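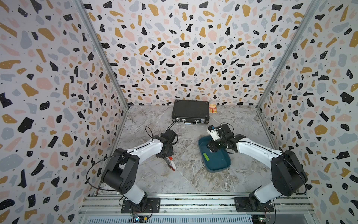
Terrazzo panels on three walls: too busy with a marble floor?

February, posted by Hollis Whitfield

Perham_H: Black flecks, mustard, pale pink, blue-grey on white. The floor is grey and white marble pattern. I'd keep both.

rbenavides: Disagree. Two patterns meeting at the skirting line never settle. Plain floor.

Wojcik: The black case reads clearly against it, latches included. Contrast is fine.

rbenavides: Contrast isn't my objection. Scale is.

Perham_H: Noted. Panels stay until Saturday.

Related threads
Sealing panel joints
Matt or gloss floor vinyl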